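Print | E-mail

Varine Footpod and Watch - Set-Up Guide

Section 4: Calibrating Distance for Running and Track Use

Revised Jun 2, 2022

4.1 Before you begin

The Varine footpod measures distance from the motion of the foot. Until it has been calibrated, it applies a standard stride setting that may not suit every runner. Calibration should be carried out on a measured outdoor track, in the shoes normally worn for training.

The watch and the footpod must be paired before this section is attempted. See Section 3 if the Drosico screen does not show the footpod symbol in the upper corner.

NOTE: Treadmill distance is not accepted for calibration. Use the separate treadmill setting in Section 6.

4.2 Fitting the footpod

1. Loosen the laces of either shoe at the third and fourth eyelets.
2. Slide the base clip under the laces with the arrow pointing toward the toe.
3. Tighten the laces and press the footpod into the clip until it clicks.
4. Pull gently on the footpod. If it moves from side to side, remove it and repeat steps 1 to 3.

CAUTION: Do not fit the footpod to spiked shoes with an elastic cover. The clip may work free at racing speed.

4.3 Running the calibration

1. Stand at the start line in lane 1.
2. Hold the MODE button until CAL appears, then release it.
3. Select TRACK and press START. The watch counts down from five.
4. Begin running as the countdown ends. Keep to the inside of the lane at an even training pace.
5. Complete two full laps and press STOP as you cross the line.
6. Enter the true distance in meters and press SAVE.

The watch shows a calibration factor between 800 and 1200. A new footpod is set to 1000. If the result falls outside this range, the watch displays REPEAT and the earlier factor is kept.

Runners who train at widely different speeds may store a second factor. Repeat steps 1 to 6 at the faster pace and choose FAST at the SAVE screen.

4.4 Checking the result

Run a further 100 meters on the straight without changing any settings. The distance shown should be within 2 meters of the true figure. If it is not, confirm that the footpod is secure and calibrate again.

Example: a runner covers a measured course of 2,505 meters and the watch records 2,242 meters. The reading is short, and the factor must be raised. Open SETTINGS, choose FACTOR, and enter the true distance followed by the recorded distance. The watch makes the correction itself.

4.5 Transferring the factor to Fiadzo

Owners who keep a training log in Fiadzo should synchronize the watch after each calibration. Runs already stored in the log are not changed - the new factor applies only to later entries.

NOTE: Clubs using the Gonach shared log must assign each footpod to one runner before synchronizing. Two runners cannot share a factor.

4.6 When to recalibrate

Calibrate again after changing shoes, moving the footpod to the other foot, or returning from a long break in training. Replacing the battery does not erase the factor.

Print | E-mail

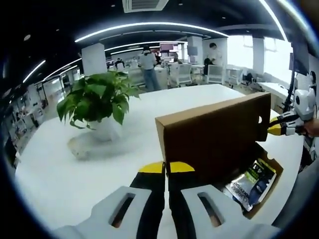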